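# White tabletops: laminate or painted? (desk refinish, long)

**gresa_bench** wrote:

Getting ready to redo the top on my work desk and I can't decide. The current one is birch ply I painted white in March with two coats of Dratik enamel. It already has gray rub marks where my forearms rest, and a ring from a coffee cup that won't come out. 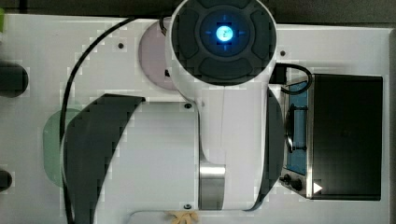

*White top, white arm over it. Color I'm after.*

Options so far:

- Sand it back and repaint with something harder
- Glue a sheet of white laminate over the ply
- Buy a finished top from Plenar and keep my legs

Desk is 60 x 30. Budget is flexible but I don't want to spend more on the top than I did on the chair.

---

**tall_oak_11** wrote:

Laminate. I painted three desks before I gave up. Enamel takes weeks to get hard and most people start using the desk after two days. Rub marks like yours usually mean it was still soft.

---

**Samarakoon** wrote:

Disagree with the above. Paint is fine if you use a two-part product and a proper primer. Mine is on its fourth year and I solder on it. The trouble with laminate is the edges. Unless you own a trim router, the edge is going to look bad, and once water gets under it you're done.

What primer did you use, OP?

---

**gresa_bench** wrote:

> What primer did you use, OP?

None. The can said self-priming.

---

**Samarakoon** wrote:

There you go. I wouldn't trust that on birch. Sand to 150, shellac primer, sand to 220, then paint. Leave it a full week before you put a keyboard on it, two if the garage is cold.

---

**tall_oak_11** wrote:

A trim router is cheap used, and edge banding goes on with a household iron. It took me an afternoon. I don't see how that's harder than four rounds of sanding and a week with no desk.

---

**plainpine** wrote:

Has anyone here had the Plenar top? I looked at one in the store and the surface was nice, but it's particleboard inside and I have a monitor clamp. The last particleboard top I had, the clamp crushed it and left a dent you could put a thumb in.

---

**kitchen_sink_dan** wrote:

I have the Plenar. Put a steel plate under the clamp and another on top and it holds. No sag at 60 inches, but I have a center support. Gloss white shows every crumb, so get the matte. Mine is gloss and I wipe it down every night.

---

**Samarakoon** wrote:

Agree on matte. Gloss also throws glare back at you if there's a window behind the monitor.

---

**gresa_bench** wrote:

Window is to the left, so matte it is. Leaning toward laminate now, mostly to avoid the wait. tall_oak_11, contact cement or wood glue? And do I need to strip the old enamel first?

---

**tall_oak_11** wrote:

Contact cement, and yes, strip it. The cement only holds as well as the paint underneath it, and yours is coming off on your sleeves. Lay dowels across the top while you line up the sheet, then pull them out one at a time from the middle. Open the garage door, the fumes are bad.

---

**plainpine** wrote:

Do the underside too, or at least seal it. Ply with laminate on one side can cup.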